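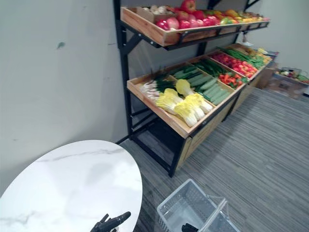
4. Recording produce-picking examples

Last updated Tue 23 May
Reading time: 6 min

This section covers recording on the produce rack station with the two-arm Bemness unit. Finish the arm check in section 3 first. If the arms were powered down since the last check, run it again.

4.1 Before you start

1. Load the rack. Apples and the other fruit go in the top tray. Cucumbers, napa cabbage, tomatoes, peppers and long beans go in the lower bins, one kind to a compartment. Keep the wooden partitions in place between kinds.

2. Lay long items (cucumbers, scallions, beans) lengthwise in their bins, as they would be in a store. Round items can be piled however they fall.

3. Put the white basket on the carpet beside the oval table, with its handle up. The basket may stand at any angle. Change the angle between episodes and write nothing down about it; Clelter reads it from the head camera.

4. Check that both grippers are open and clear of the table edge and the basket handle.

5. Open Clelter on the operator laptop and choose Produce, then New Session. Enter your operator name and the rack layout code from the sheet on the laptop lid.

Caution: Keep hands out of the bins while the arms are enabled. Press Hold before you reach in to straighten anything, even a single apple.

4.2 Recording an episode

1. Read the task line on the screen. It names one item and one place to put it, for example "cucumber, basket."

2. Press the left pedal. Wait for the tone before you move the arms.

3. Drive to the rack, pick the item, and bring it to the basket. Use whichever arm is closer. For a napa cabbage, use both.

4. Lower the item into the basket before you open the fingers. Dropping it from above the rim counts as a failed episode.

5. Bring both arms back to the start pose and press the left pedal again.

6. Mark the episode Good, Retry or Fail. Retry means you fumbled the grasp and recovered. Keep these. The Ghasemi trainer uses them as a separate group, and we have fewer of them than we need.

Record 25 episodes, then stop and reset the rack. A full set for one layout is 400 episodes.

Note: Do not pause partway through an episode to think. If you lose track of the task, end the episode and mark it Fail. Long still periods teach the policy to wait.

4.3 Resetting the rack

1. Press Hold and wait for the amber light.

2. Empty the basket and return each item to its own compartment.

3. Take out anything that is bruised, split or leaking. Wipe the finger pads with a damp cloth if they have picked up juice.

4. Swap the contents of 2 compartments and update the layout code. Leave the top tray as it is unless the sheet says otherwise.

5. Release Hold and record one test episode. Delete it afterward.

4.4 Common problems

Gripper closes short of a cucumber: the depth offset has drifted. Repeat step 6 of the arm check.

Scallions come up as a whole bundle: mark Fail if the task line asked for one.

Upload stuck at "queued": leave the laptop on and call Dela Ofori. Do not restart the session. In April we lost a day of recordings that way.

Questions about labels or task lines go to Azadeh Jafarzadeh.

Contact: Tadovholm Robotics Support | © Tadovholm | Back to top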